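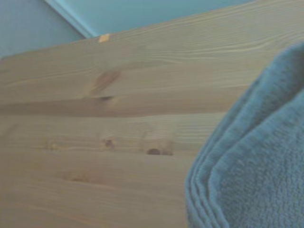
Wrist camera view at the fold station, blue fleece on the pine top.

Wrist camera calls a pine knot a fabric corner. Fix the table or the software?
Posted by stivier_fold, January 15, 2021

I look after one folding cell at Cindham: a single arm, a two-finger gripper, a small camera on the wrist and a pine table that somebody chose for its looks. The job is picking up folded fleece and putting it on a stack. It does this nicely until it decides that a knot in the wood is the corner of a blanket, goes down with total confidence and pinches the table. I get 2 or 3 of these a shift. It seems fondest of the dark round knot and the long reddish one by the seam. I've cleaned the lens and redone the hand-eye calibration. No change. The boss would like to keep the pine. Do I sand it, paint it or argue with the software?

Hywel Lloyd

Sanding won't help. A knot goes all the way down, and you'd reach the floor first.

Cover the top. We run a similar cell at Maddocks and put down a matte mat in one flat color, well away from the color of the cloth. Matte matters, as a shiny one just gives you reflections to pinch instead. Your fleece is blue and so is the wall behind the table, so please don't buy a blue mat.

After that:
Tape the mat down at the edges or the gripper will fold it for you.
Teach the table height again. Even 2 mm of mat is enough to turn a clean pick into a shove.
Set a floor on the Z axis 5 mm above the new surface for the approach move, and let only the last slow move go under it.
Check the fingertips for wear. Pinching pine all winter does them no good.

If the boss really can't part with the pine, save some views of the bare table and train the detector on those as "nothing here." It works, but slowly, and you get to do it again whenever the lights change. We gave it until February and bought the mat.

lirnidance_ops

have you tried turning the exposure down

stivier_fold

I have. Now it finds the knots in the dark. Ordering a gray mat.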